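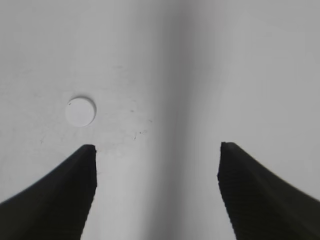 Fig. 2. Small white disc on a white surface.

2. Setting up Vonon tags at home

This section covers pairing, placing and testing. It was written for the Stinar edition of the Vonon kit, and most of it applies to the older Gadatari kit too. The box says set-up takes two minutes. Allow an evening.

Before you start

Decide what you really lose. Keys, yes. A wallet, maybe. The kit comes with 19 tags, and there is a strong pull to use them all. A tag on the toaster is one more battery to change.

Pick a tag color that stands out from the place where the thing usually lands. White on a white counter is a poor choice, however good it looks on the packaging.

Pairing

1. Install the app and make an account. The app asks for your contacts. Say no; pairing works without them.

2. Pull the paper strip from the first tag and wait for one beep. Two beeps mean a low battery, even on a new tag.

3. Tap Add Tag and hold the tag next to the phone. If the app says "Searching" for longer than a minute, close it and begin again. Waiting has never helped on any phone we tried.

4. Name the tag right away. "Tag 7" will mean nothing to you in October.

5. Repeat for the other tags, one at a time. The app offers to pair several at once. We got the names mixed up both times we tried it.

NOTE: The app can store up to 2000 location entries. After that it drops the oldest ones without telling you. If you care about the history, export it now and then.

Placing

6. Wipe the item with a dry cloth, press the tag on and leave it overnight. The adhesive is described as permanent – treat that as a hope. For keys, use the loop.

7. Keep tags off metal where you can. Range inside a metal toolbox was close to nothing in our tests.

CAUTION: Tags contain a button battery. Keep loose tags and spare batteries away from small children and pets. If you think one has been swallowed, get medical help at once.

Testing

8. Put the item where you normally lose it, walk to the far end of the house and tap Ring. Do this with the doors shut. The range printed on the box was plainly not measured through a laundry room wall.

9. If you hear nothing, walk back one room at a time until you do. Write that distance down and trust it over the box.

NOTE: The "Smart Predict" setting claims to learn your habits. Ours kept pointing to the garage. It is on by default and can be turned off under Settings, Extras.

Section last revised 2024-11-28. For battery changes, see section 3.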